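Revision 20

Short fiction

The rule in question was 4.2, and it had one sentence: "An episode shall begin from a table state that a second person could rebuild from the written record."

Noémi Erdős had written it in December, in an afternoon, and had not expected anyone to test it. Kenneth Rennie tested it. He was the outside auditor Andidis used for its Stollulcombe site, and he read standards the way other people read leases.

"Could rebuild," he said. "Has anyone?"

"It says could."

"I'll need a demonstration."

She gave him episode 3,754. The record was open on the screen by the door. Operator: Joo. Task family: kitchen items, tabletop. Start state: filed. Stop circuit checked: yes. Deviation: none. Under start state there was a list of objects, each with a position given by table zone and an orientation given in words.

Rennie took the printed copy to the spare table, which had the same white top and the same pattern of holes. He put on the gloves, although 6.1 required them only for the arm side. He fetched the objects from the duplicate bin and began.

The procedure allowed 39 minutes for a full reset. Erdős sat down and started the timer.

He placed the large items first, as 4.5 recommended. The colander went down with its long axis across the table. He read the line again and turned it. The record said "long axis front to back." He wrote a note: front is not defined in section 2.

"Front is the operator's side," Erdős said.

"Where is that written?"

It was written in the training slides, which were not a controlled document. She made a note of her own.

The plate was simple. The ketchup bottle was not. The record said "on plate, cap toward operator," and Rennie, having no definition of front, had already ruled that he had no definition of operator's side either. He set the bottle down, waited, and recorded the line as ambiguous. He then moved it to where the record plainly meant it to go, and recorded that as well.

The strawberries took longest. Joo had written "strawberry, near bowl" on two consecutive lines. Rennie asked if this was a duplicate entry.

"There are two strawberries."

"There are two lines. A duplicate entry is also two lines."

Erdős said that 5.3 required one line per object and that an entry error would have shown up in the object total. Rennie looked for the object total. The form had a box for it. The box was optional.

He finished with four minutes left. They compared his table with the stored start view, using the overlay tool Cina had built for the purpose. The mug was in the right zone with its handle pointing the wrong way. One strawberry was well outside tolerance. Everything else passed.

"So it can't be rebuilt," Erdős said.

"It can be rebuilt by Joo."

"Joo wasn't the second person."

"No," said Rennie. "That's finding one."

There were six findings. She read them that evening with the arm parked and the stop pressed in, as 3.1 required for any unattended cell. Five were fair. The sixth asked that soft objects be described by which side was up, and she did not know how to answer it. The object in question was beige and had limbs. She had seen it on the table for months, and no two operators had ever called it the same thing.

She opened the draft and changed the number on the cover. In section 2 she added a definition of front. In 5.3 she made the object total mandatory. In 4.2 she struck out "could rebuild" and typed "has rebuilt," looked at what that would do to the schedule, and left it in for Rennie to find.

Under 5.6, soft objects, she typed: "Reserved."
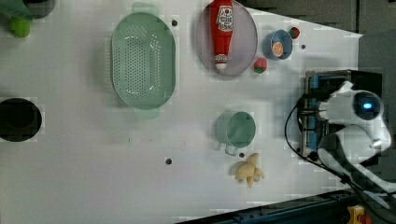
Kitchen items on the tabletop, with the arm at right.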